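Ticket: Shared label printer drops off the network after idle
Site: Surnwood, second floor
Opened by: Leanne Pilkington
Assigned to: Kamil Kratochvíl
Status: Monitoring

Leanne Pilkington, 9:10 a.m.
Label printer by the stockroom stops answering once it has been left alone for 25 minutes or so. Jobs sit in the queue as "Sending." Power cycling brings it back. Happens to everyone on the floor.

Kamil Kratochvíl, 9:45 a.m.
Can you print the config page and send me the IP address and the sleep setting? Please don't restart it yet.

Leanne Pilkington, 10:20 a.m.
Address ends in .100, set by DHCP. Sleep is on. Firmware is one version behind.

Kamil Kratochvíl, 11:05 a.m.
Ping fails while it's asleep. The switch port shows the link up the whole time, so I'm ruling out the cable for now. The DHCP log has the same address going to a laptop twice this morning – looks like a conflict.

Changes made:
Reserved the address for the printer.
Cleared the old lease.
Turned sleep off.
Deleted 5 stuck jobs on the print server.

Leanne Pilkington, 1:30 p.m.
Left it alone over lunch and it printed right away. Two test labels came out fine. Gintarė Petrauskas also printed from her desk.

Kamil Kratochvíl, 1:40 p.m.
Good. Firmware still to do – I'll run it after hours. Sleep goes back on after that, and if it drops again, reply here and I'll reopen.

Attachment 1 of 1
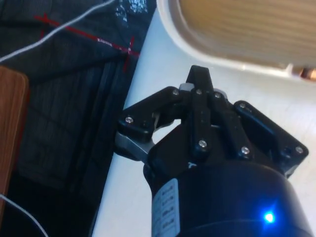

Black gripper over the white tabletop, blue LED lit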